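FOR IMMEDIATE RELEASE
February 2, 2022

Vita Opens Sign-Ups for Its Spring Sleep Well Program in Otow

OTOW – After a long winter of short days and late nights, Vita is inviting people all over Otow to take part in Sleep Well, a free program for anyone who would like to go to bed a little earlier and wake up feeling a little better. Sign-ups open today and the first evening session takes place in March, in the main room of the Lomura Community Center.

The idea came out of our fall neighborhood survey, which was supposed to be mostly about parking and bus times. We left a blank space at the end for people to tell us whatever was on their minds, and a great many of them wrote about being tired. Of the 698 households that sent the survey back, 239 said that at least one grown-up in the home had trouble sleeping on most nights of the week. Parents of small children wrote to us, and so did night shift workers, retired folks and a good number of high school students. We read every one of those notes, and we are grateful to everyone who took the time.
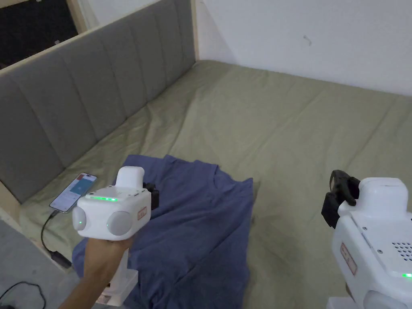

Sleep Well runs for 11 weeks. Each session lasts an hour and is led by a trained sleep educator, with plenty of time left over for tea and talk. The early weeks look at daily habits such as coffee, screens, naps, and what to do when you wake at three in the morning and start going over tomorrow's list. Later on we will turn to the bedroom itself, to light and noise and bedding, and to the tricky business of sharing a mattress with someone who likes the room much warmer than you do.

People who join will get a paper sleep diary to fill in at home. There is no app to download and no gadget to wear, and you are welcome to keep your diary entirely to yourself if you would like to. 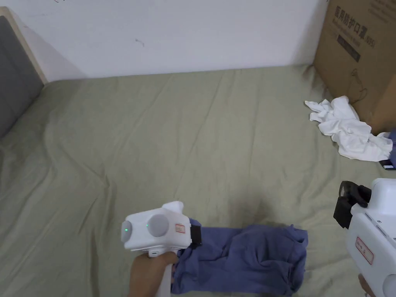 We are delighted that Navickas, the family-owned bedding store that has served Otow for many years, has agreed to be our partner. Navickas is giving 100 sets of sheets and pillowcases to the program, and these will go to families who are setting up a new home or who could simply use a fresh set. Requests can be made in private at the front desk, and no paperwork is needed. The store will also host one of the later sessions, an open evening on choosing a mattress, with a promise that there will be no selling of any kind – just good advice and comfortable places to sit.

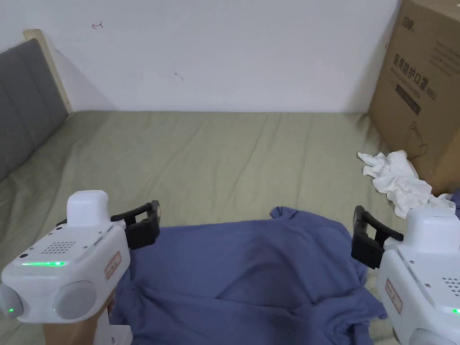 A sage-green fitted sheet on a bed with a gray upholstered headboard.

Sessions will be held in the early evening, and a second daytime group will be added for shift workers if enough people ask for one. Child care is offered in the room next door at no cost. The building is step-free, and large-print copies of all handouts will be on the table by the entrance.

Please note that Sleep Well is not medical care. Anyone with heavy snoring, pauses in breathing or long-lasting sleep trouble should talk with a doctor, and our educators will gladly help people work out what to ask.

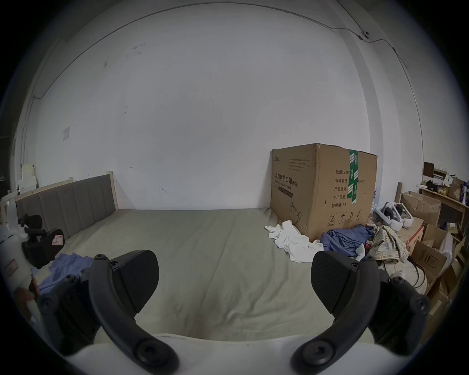
How to Sign Up

Stop by the front desk at the Lomura Community Center during opening hours, or pick up a form at the Navickas store and drop it in the box by the register. Places are given in the order that forms come in, and we will start a waiting list once the room is full.

About Vita

Vita is a nonprofit neighborhood health group based in Otow. It runs walking clubs, cooking classes and a weekly drop-in for new parents, all of them free and open to everyone who lives or works in town.

Media contact: Vita Press Office, Otow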